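Pandau Robot Club, Himosthorpe: Frequent Questions

Who can join?
Every pupil from 13 years old. You do not need to know programming before. We meet after school until October, and then we prepare the competition.

What is the task this year?
The arm must take a white block from the table and put it down in the marked zone, 7 times without help from a person. The block must stay upright all the time.

How do we line up the gripper?
Bring it down slowly with the block between the two fingers, and leave a gap on both sides before you close. Look also at the small square opening in the top of the block. If it sits in the middle between the fingers, you can close.

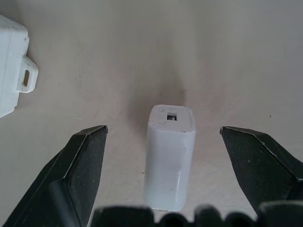 Must I write my own code?
Yes, but you may begin from the Ciltis template. Please keep the old version when you change something. Last year one team lost over 922 lines in one evening.

What happens if the block falls?
You lose the points of this round only. The team puts the block back and continues.

Who do I ask for a place?
Write to Seidu Bonsu at the school office.

Comments (3)

Marta: Is it allowed to close one finger before the other?

Seidu Bonsu: No, both together please. It is in the rules.

nightowl99: My team tried with slower speed and it is much better, thank you!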